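Hedby introduces Rara, a matte tabletop coating for workshops and schools

Hedby, the maker of surface finishes, is launching Rara in October. Rara is a water-based coating for large tabletops, offered in 27 colours, and it dries to a smooth, low-glare finish.

The coating was developed during two years by Jarmila Lukáč and her team. It can be applied with an ordinary roller in two layers, and a one litre tin is enough for a table of normal size. Odour is low, so the classroom can be used again the next morning.

"Our customers asked for a surface which does not reflect the ceiling lights," says Urho Heiskanen, managing director of Hedby. "We have listened to them, and we are glad to offer it in the colours they like."

The first production is 3000 tins. Rara will be sold by the dealer Ruggiero and in 212 paint shops. 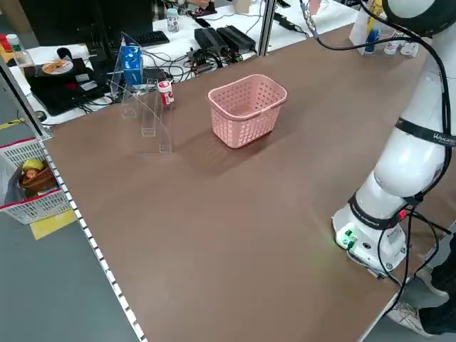

A large brown tabletop with a smooth, matte surface.

Colour cards and samples can be ordered free of charge from Anastasia Tsakiris, press office, Hedby.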